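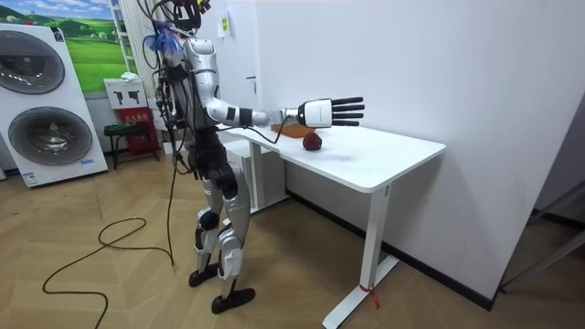
Ordering and Delivery: Common Questions

Where do you deliver?
We deliver height-adjustable desks to all addresses in Plukbridge and Celley. For Urquijo, please call the store first, as the truck only goes there twice a month.

How much does delivery cost?
Delivery to the ground floor is $69. Carrying the desk upstairs and putting it together brings the total to $98. You can change from one to the other until the day before delivery.

How long will my order take?
Desks in stock leave our warehouse within three working days. Special sizes are made to order and take five weeks. Orders placed in July take a week longer.

Can I pick up my desk myself?
Yes. The pickup door is at 1940 Ollance Road, behind the main store. Bring your order number and a photo ID. The longest box will not fit in most small cars.

Will the desk work on a wood floor?
Yes. The feet have plastic pads. If your floor is uneven, turn the pads by hand until the desk stops rocking.

The desk stopped moving. What should I do?
Unplug it for a minute, plug it back in, and hold the down button until the top reaches its lowest point. If it still won't move, call us at extension 2166.

Can I return a desk?
You have 30 days from delivery. Keep the boxes if you can. We do not refund the delivery charge.

Last updated January 17, 2025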